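Cloneo > Storage & Organizing > Office furniture > Questions

We use cookies to remember your settings and keep you signed in. By staying on this page you agree to our cookie policy. OK

Office cabinet door swings open by itself + what goes on which shelf?
Asked by Kelly Wainwright, 5/1/16

Moved into a new office in Nindemthorpe and inherited a long low wood cabinet, the kind that runs along a wall with several doors. Light oak color. Two problems.

First, one door will not stay shut. I push it closed, walk away, come back and its hanging open again. Carpet floor, if that matters. There's a little white catch on the inside of the door.

Second, no clue how to load it. One shelf across the middle of the compartment. I have folders, boxed supplies still in their plastic, a stack of old catalogs, printer paper. Right now stuff just lands on the top and stays there.
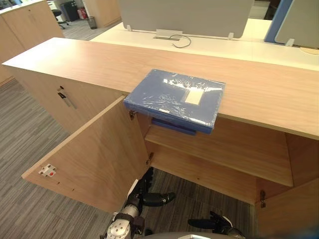

I don't want to drill new holes if I can help it – the cabinet belongs to the building. Budget is small. I could go to 200 dollars but would rather spend close to nothing. Any ideas?

2 answers

Graham Catterall
Had the same thing with a Semetti cabinet, not saying yours is one. Check the catch before you buy anything. Close the door real slow and watch whether the two halves meet. On mine they missed by a hair, so the catch never grabbed. Loosened the screws a half turn, nudged it over, tightened. Done.

If that doesn't do it:
- look at the hinge screws, top one first. Loose top hinge = door sags = catch misses
- put a level on the top. Carpet squashes unevenly and a cabinet leaning forward will open its own doors all day long
- shim under the front, not the back. Folded cardboard is fine for testing, get plastic shims later

Screw holes stripped? Wooden toothpick and a dab of wood glue, snap it off flush, let it dry overnight, put the screw back in. Don't use a power driver on this stuff, you'll strip it again in a second. Ask me how I know.

For the loading – paper and catalogs at the bottom. Heavy. Folders on the shelf, standing up if there's height, and get a bookend or they slump. Boxes you haven't opened yet can go flat on top of each other next to the folders. Before you put weight on that shelf, press down near the front edge and feel if it rocks on it's supports.

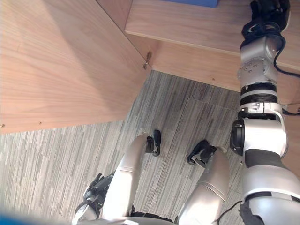
Also wipe the shelf down before anything goes on it, old office cabinets collect a fine dust that gets into everything. Damp cloth, then dry. No spray polish on the inside, folders will stick to it.

And measure the depth! I bought file boxes once that stuck out two fingers past the shelf and the door wouldn't shut at all. Might even be your whole problem, check nothing inside is pushing on the door.

Dennis Garside
level it. 9 times out of ten its the floor. magnetic catch from Sowerby is cheap if the old one is dead, try to match the existing screw holes so the building doesnt complain

Comment from Kelly Wainwright
Top hinge was loose! Tightened it and so far the door stays. Haven't done the leveling yet, will try the cardboard thing. Catalogs going on the bottom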